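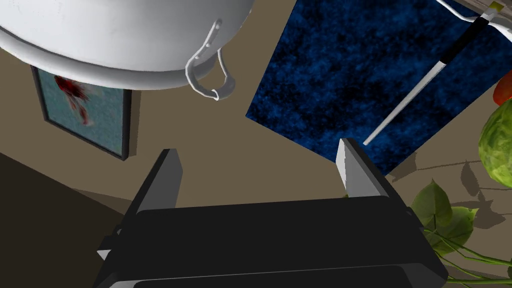 Sunday, 9 p.m.

Spent most of the day on the tidy-up runs and I am tired of watching a gripper think. Joyce Mwaipopo asked me on Friday whether a machine could clear a floor yet. I said I would give her a straight answer after the weekend, so I am writing it down first.

All of this is still in simulation. The jobs were pick up the cabbage, move the plant off the floor, and get the white rod off the blue rug without dragging the rug along. I used Zallia for the planning and the old Warnik grasp settings, which I should have replaced in March.

Cabbage first. Out of 100 tries it got 81 into the bin. Most of the misses were the fingers closing too high and the thing rolling away. That is a decent number and I would have been happy with it last year.

The plant was bad. 31 out of 100, and I was generous with the scoring. It goes for a leaf when it should go for the stems, and then it pulls. A real plant would be in pieces. I tried slowing the close and it made no difference that I could see.

The rod is somewhere in between. It picks it up fine if it comes in across the rod. If it comes in along it, the fingers shut on the rug. Did not finish those, will let them run overnight - up to 2,000 if the machine stays up.

Yau wants a demo with a real kitchen floor. I think that is too soon. Picking up one known thing in good light, yes. Deciding that a framed picture should be hung back up and a cabbage should go in the fridge, no. My own floor has socks and a phone charger on it and I cleared it in four minutes before dinner without planning anything.

So the answer for Joyce is some of it, slowly, with a person in the next room. She will not like that much.

To do: new grasp settings, ask Alham about the leaf model, buy milk.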